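The Water Corner and Other Office Stories

Welcome to the December gallery! We moved into the new place in Hatthorpe this fall, and ever since then people have been asking me for pictures. Customers, cousins, the folks who used to share a hallway with us over in Basness — everybody wants to see where we ended up. So I'm finally putting this page together on a quiet Sunday, December 5, 2021, with my feet up and a mug of tea getting cold beside the keyboard.

A little background if you've never visited. The Amaral workshop is 1,185 square feet on the second floor of what used to be a feed store. We repair small things up here: lamps, clocks, fans, the kind of stuff people find in a closet and can't bear to throw out. The old place was bigger on paper but half of it was a corridor, and the other half flooded every spring. I don't miss it one bit. (Okay, I miss the bakery downstairs. A lot.)

The move took two weekends and 16 trips in a borrowed van, and I'm still opening boxes marked MISC. Who labels nine boxes MISC? I did, apparently, and I was very pleased with myself at the time. So far they've given up a bag of door hinges, the good scissors, a tea towel from Kedness and every phone charger we've ever owned.

Furniture was the big question. We spent an evening pushing chairs from one end of the room to the other and arguing about light. Anyone who does fiddly work wants to be near a window, but anyone who looks at a computer all day wants to be as far from one as possible, and we've got both kinds here. I drew a floor plan on the back of a calendar, with little paper desks cut out to slide over it, and then we ignored the floor plan completely. Some of the desks have moved twice more since then. I think they're staying put now, but I wouldn't bet lunch on it.

The other big question was storage. I've come around to the idea that any flat surface in a workshop is going to fill up, so you may as well pick which ones. We said the long bench was for repairs only, the shelf by the door was for finished jobs, and everything else could land wherever it liked as long as it was gone by Friday. Friday has turned out to be a flexible sort of day. Still, I can find a screwdriver in under a minute, and in Basness that would have called for a party.

And then there's water! The sink up here is way down the hall and the tap tastes like pennies, so a dispenser went on the shopping list before we'd even picked up the keys. I wanted it close to the seats so people would drink from it. Hauling the big bottles up the stairs is a real workout, and we take turns (there's a list, and yes, I've been known to lose it).

On to the gallery. I've got 3,000 pictures on my phone and most of them are of the cat, so I'm starting small and adding more as I sort through them.
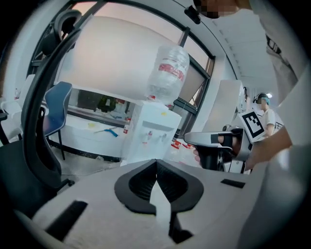
Photo: Amaral workshop, Hatthorpe

The water corner, my favorite stop in the whole room. The big bottle is up on top in its red and white label, and there's a row of red-capped ones on the floor down by the base.

I love the blue chair against the white counter. The black mesh one with the headrest is the fancy seat, and I will race you for it. And look at the counter, with a blue hand tool lying right there on top — so much for the Friday rule!

More pictures are coming once I've dealt with the last of the MISC boxes. I'd like to get the long bench in here next, and the stairs, so you can all feel properly sorry for us on bottle day. The front door wants a coat of paint first, and we still can't agree on green or yellow, so if you have strong feelings on that please send them along.

If you're dropping off a repair before the holidays, come up the side stairs and ring the bell twice. The first ring never works. Tea's on us, and you're welcome to any seat that's free!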